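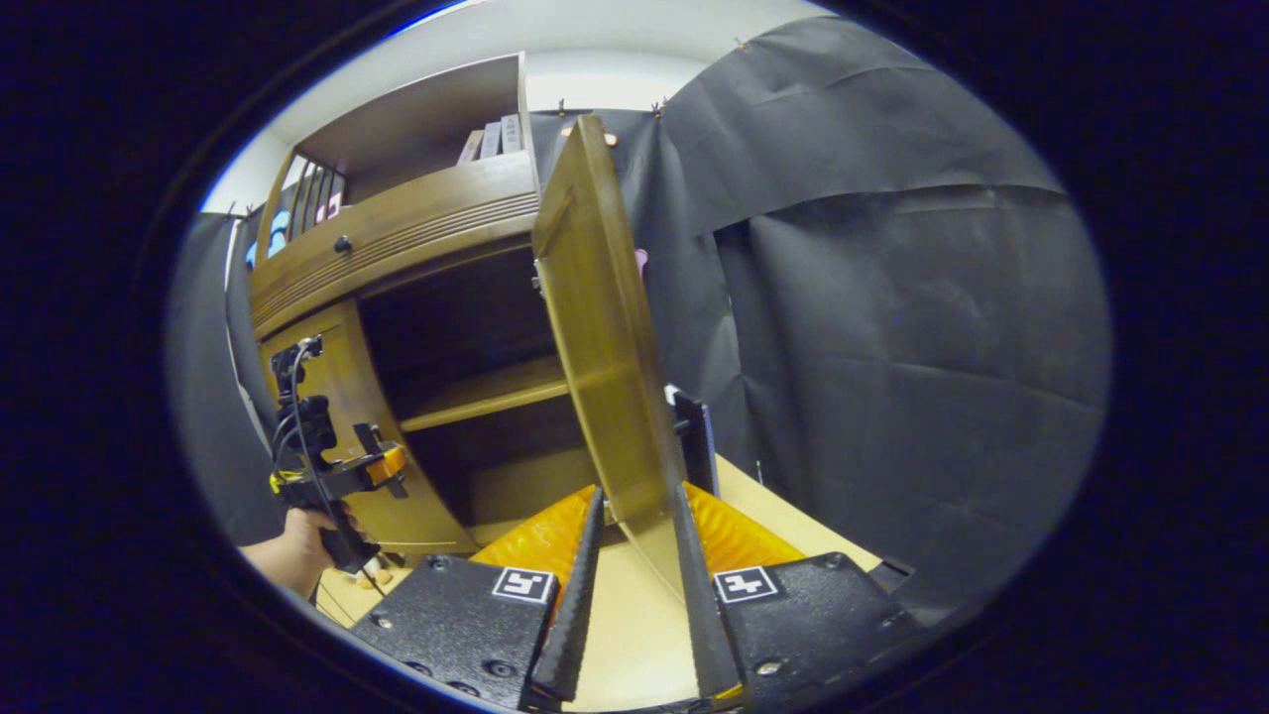
A wooden cabinet with one door open.

Caring for Football Gear at Home
Posted Feb 9, 2026 in Laundry and Storage

Football gear gets sweaty, muddy and grass-stained every week of the season, and most of it is put away badly in December. The steps below cover pads, helmets, jerseys and cleats for a youth or adult league player. Check the care label or the maker's instructions first. If they disagree with anything here, follow them.

After every game or practice

Take everything out of the bag as soon as you get home. Open the bag fully and hang it upside down. Loosen the laces on the cleats and pull out the insoles. Undo the straps on the shoulder pads so the two halves can spread apart.

Wipe the inside of the helmet with a cloth dampened in warm water and a drop of dish soap, then again with plain water. Leave it in a room with moving air. Do not put it on a radiator or in front of a space heater, and do not leave it in a parked car in summer.

Shoulder pads

Once a week, wipe the plastic with soapy water and go over the foam side with a damp cloth. For a deeper clean, fill a bathtub with cool water and a quarter cup of mild detergent and press the pads under for 20 minutes. Drain the tub, fill it again and rinse until the water has no suds. Stand the pads on end to drip, then hang them on a wide coat hanger. Foam can feel dry on the surface and still hold water inside, so give them two full days before storing.

Look over the rivets and straps while the pads are drying. A frayed strap is cheap to replace. Cracked plastic means new pads.

Jerseys and pants

Shake off dried mud outdoors. Take the pads out of the pants. Turn jerseys inside out to protect the numbers.

For grass stains, mix one part white vinegar with two parts water, dab it on and wait 14 minutes or so before rinsing. Work in a little liquid detergent with an old toothbrush. For blood, use cold water only, and rinse from the back of the fabric. Never mix vinegar with bleach.

Wash on cold with like colors. Skip fabric softener. It coats stretch fabric and the smell comes back faster. Hang to dry. A dryer on high will crack printed numbers and shrink the elastic in the waistband.

If a white jersey has gone gray, soak it overnight in cool water with oxygen bleach and wash again. Chlorine bleach turns many synthetic jerseys yellow.

Cleats

Knock the soles together outside. Use a stiff brush on the bottoms and a soft one on the uppers. Stuff with newspaper and change it after a few hours. If the studs screw out, remove them a few times a season and put a small dab of petroleum jelly on the threads. Tighten by hand first, then with the wrench.

Mouthguards

Rinse in cool water, brush with a toothbrush and keep in a vented case. Hot water will change the shape. Replace it when it has been chewed through or no longer fits snugly.

End of season

Wash everything one last time and let it air for 7 days before packing. Check the date on the helmet's reconditioning sticker and ask the league or a sporting goods store if it is due. Do not paint a helmet or add stickers unless the maker allows it.

Store gear in a dry closet or cabinet inside the house. Garages and attics get too hot and too damp. Keep heavy items off the helmet. A cotton pillowcase makes a good cover. Plastic bags trap whatever moisture is left.

Put a label on the shelf with the sizes, because by next August half of it won't fit.

More in Laundry and Storage
Getting mildew smell out of a gym bag
How to wash a ball cap
Removing rust marks from white fabric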